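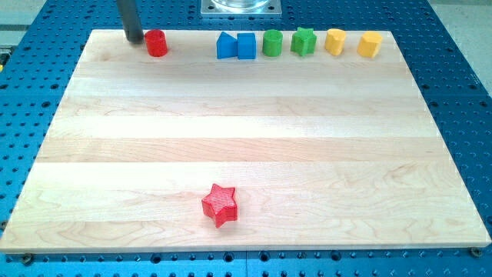 Why does a wooden board split in winter when it was perfectly flat in summer? The wood gives its water to the dry air of a heated room, and it becomes narrower across the grain while its length stays almost the same.

I learned this in the expensive way. In my first year in Graltach I bought a tabletop of oak, one wide and beautiful plank, and I screwed it very tightly to its base. In March, late in the evening, I heard a sound like a broken plate. There was a crack from the end of the table almost to the middle, and I could put a coin in it.

The man who repaired it was Eino Ikonen. He has a workshop behind the old creamery and he speaks little before his second coffee. He looked at my screws first, and only then at the crack. "You did not let it move," he said. I thought he spoke about carrying the table to another room.

Wood moves all its life. A tree is full of water, and when it is cut and dried a part of this water leaves, but the door is never closed. In a humid week the board drinks from the air and grows wider. With the heating on, it shrinks again. A finish of oil or varnish makes this slower but does not stop it.

Old makers knew it very well. Eino showed me a kitchen table that belongs to Ailbhe Mac Carthaigh, 120 years in the same family, and under the top there are small wooden buttons which sit in a groove. They hold the top down and let it slide. The table was never split, although it stood all this time next to a stove.

The other old answer is to make a wide board from narrow strips. Each strip moves a little, and if one of them wants to bend, its neighbors hold it back. Many people think that a glued board is the cheap choice. I thought so too. Nantana Chaimongkol, who sells timber at Petonel, hears this from customers every day and she has stopped being polite about it. A good glue line, she says, is often stronger than the wood on both sides of it. What she asks is how long the wood has rested. Her maple stays 14 days inside the shop before anyone may cut it, and she would prefer more.

For the person who only wants to keep a table or a cutting board in good health, the work is small. Keep it away from the radiator. Do not leave it lying in water, and when you wash it, wash both faces and let it dry standing on its edge - a board which dries from one side only will become a shallow bowl. Oil both faces also, even the one that no guest will ever see.

My oak table came back after 2 months. Eino had cut it along the crack, planed the edges and glued it again, so it is now a little narrower than the one I bought. The screws sit in long slots. Last winter I listened for the sound in the evenings, and I heard only the heating.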